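About Rokness

Rokness sells furniture to hold up televisions. We have been doing this long enough to have supported sets as deep as a washing machine and sets as thin as a cookie sheet, and we have noticed that the thinner they get, the more people worry about what goes underneath. We find this encouraging.

The company was started by Svenja Tiedemann, who had bought a new TV, carried it home, and discovered that its feet were wider than the stand she owned. She spent one August with the set leaning on a bookcase and the instruction booklet open to a page that did not help. By the end of the month she had built a table. A neighbor wanted one. The neighbor's sister wanted one with a shelf. We still get the occasional complaint from the neighbor, who feels she should have been given a discount.

Today we make 4 lines. Trakport is the narrow one, for apartments and for people who are honest about how much they own. Heffernan is the long one. Zuvberg has doors, so whatever is going on inside stays private. The fourth is just called the Low Table, because we ran out of names before lunch and the catalog was due.

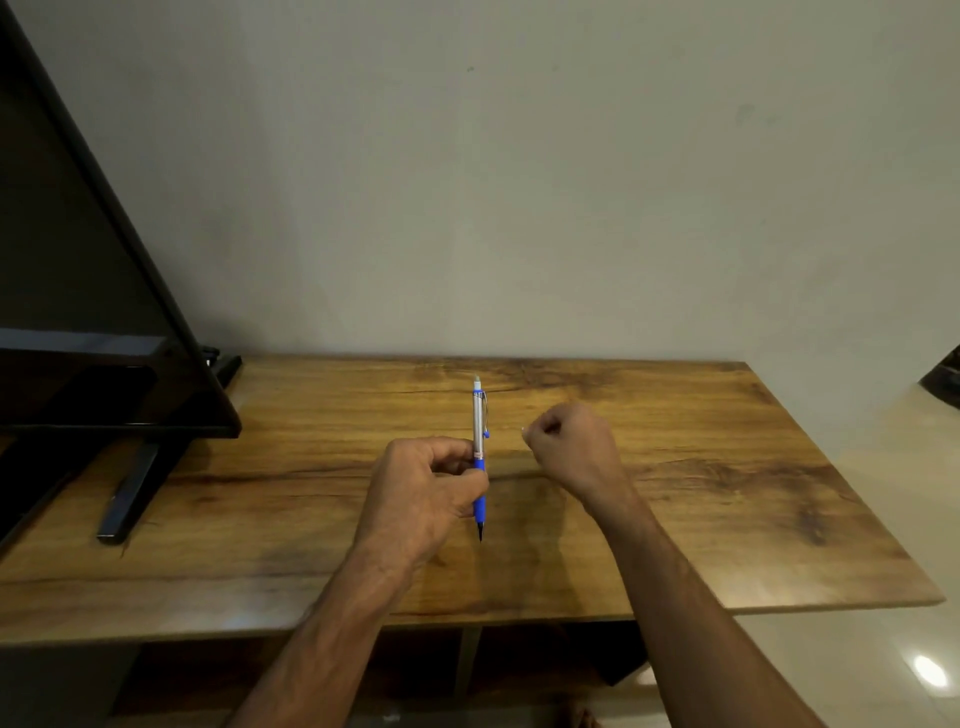
Will my TV fit if its legs are set far apart?
Measure from the outside of one foot to the outside of the other, and compare that to the width of the top. Ignore the screen size printed on the box. It is measured corner to corner and has never helped anyone buy a table.

Our workshop turns out roughly 70 pieces a month, a figure Svenja considers either reckless or lazy depending on the hour. We like a strong grain with the knots left in. If you want a top with no character at all, we can recommend several competitors, and we do, often.

Shelves are open on everything but the Zuvberg. Cables go out the back. We can't stop you from putting a fern next to the set, though we will ask that you water it somewhere else.

The showroom is at the front of the workshop, open until 4, and has 107 finish samples on the wall, of which customers pick the same three. Delivery within the county is 99 dollars and includes carrying the thing upstairs. It doesn't include an opinion on where it should go, but the drivers usually have one.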